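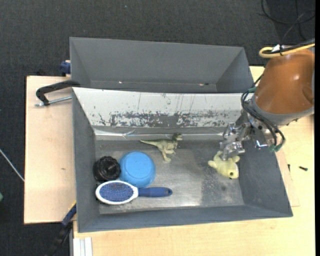

About us

Hello! I'm Chibuzor, and together with Yakubu Balogun I run Rukent, a small firm in Veltley that sells one thing and tries to do it well. It's called Drostel, and it's a kit for picking mixed stuff out of bins with a robot arm you already own.

We met repairing packing machines at Okafor, where every job with odd-shaped items ended up being done by hand. Yakubu kept saying there must be a kinder way to spend a shift (he'd done plenty of them), so we took over 2 benches in my uncle's unit and got going.

You get the software, the fixings, a proper printed manual and 30 days of us on the phone. We test with ordinary household bits, things like a hairbrush, an upturned bowl, a soft toy or a mottled toy dinosaur, all in together. Soft things are my favourite to watch, and glossy round ones still give us the most grief! If your bins are full of those, tell us before you order and we'll try a batch for you first.

We've fitted 37 kits so far, mostly for returns desks and charity sorting rooms, and one of us comes along to every fitting. Yakubu does the wiring, I do the talking and the tea.

Fancy a visit? The kettle goes on at 10am and the workshop door is the green one round the back. Ring first if you're bringing a van, as the yard is tight.

Chibuzor Danladi, Rukent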